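FOR IMMEDIATE RELEASE
11/21/24

Bromen College of Art and Design Receives Gift from the Naidoo Family to Open New Scholarship and Studio Program

Bromen College of Art and Design is delighted to share that it has received a generous gift from the Naidoo family, longtime friends of the college, to create the Naidoo Studio Scholars program. Starting in February, the program will cover full tuition, materials and a private studio bay for 13 undergraduate students, chosen from across the college's departments, and it will carry each of them all the way through to graduation.

The gift also pays for the renovation of the old Faltus Building on the east side of campus, a former print works that many alumni will remember fondly (and perhaps a little drafty in the winter months). When the work is finished, Faltus will hold shared studios, a ceramics workshop, a small public gallery and a lecture room with seats for 100 guests.

"I came to Bromen as a transfer student with one suitcase and a portfolio I had carried on three different buses, and I still remember the teacher who found me a place to paint," said Kulap Chareonsuk, president of the college and a graduate of its painting department. "The Naidoo family has been coming to our student shows for so many years that some of our faculty know their grandchildren by name. I can't think of kinder people to be opening this door with us."

Students may apply in any year of study, and the college has made a point of keeping the application short. Applicants send a small portfolio, a letter about the work they hope to make, and the name of one teacher, employer or neighbor who can speak about them. Financial need will be considered in every case. Students who work part time or who are raising children may spread their studies over a longer period without losing their place in the program.

Each scholar will be paired with a working artist or designer for two years. The first mentors to sign on are textile artist Shengli Jia, who has taught weaving at Bromen since 2000, and furniture designer Ravindran Varma, whose benches and reading chairs are in daily use in the college library.

"A young artist needs time, and time is expensive," said Varma. "I had an uncle who let me use the back of his shop on Sundays, and I made a great many terrible stools there before I made a good one. I'd like these students to have somewhere to make their terrible stools."

Scholars will show their work each spring in the new Faltus gallery, which will be free and open to the public. Aravind Sundaram, director of exhibitions, is already planning the opening show with student curators, who will choose the pieces, write the wall labels and help with the hanging. Neighbors and local schools will be invited to a preview evening, with light refreshments and a chance to meet the artists. 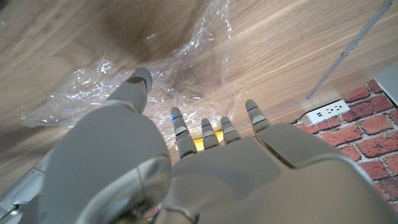 A gray robotic hand reaching toward a light wooden floor.

The Tudolik Foundation, which has supported evening classes at Bromen for many years, will add a fund for supplies and travel, so that scholars can visit museums, go to fairs and bring home the odd sack of clay without worrying over the bill. Requests to the fund will be handled by the student services office all year long.

Applications for the first group of scholars are open now, and paper forms can be picked up at the front desk of the main building. Families are warmly welcome to come by, have a look at the studios and ask as many questions as they like.

About Bromen College of Art and Design
Bromen College of Art and Design is a nonprofit college offering undergraduate degrees in painting, ceramics, textiles, furniture, graphic design and related fields, along with evening classes for the wider community.

Media contact:
Tharun Ramasamy
Office of Communications
Bromen College of Art and Design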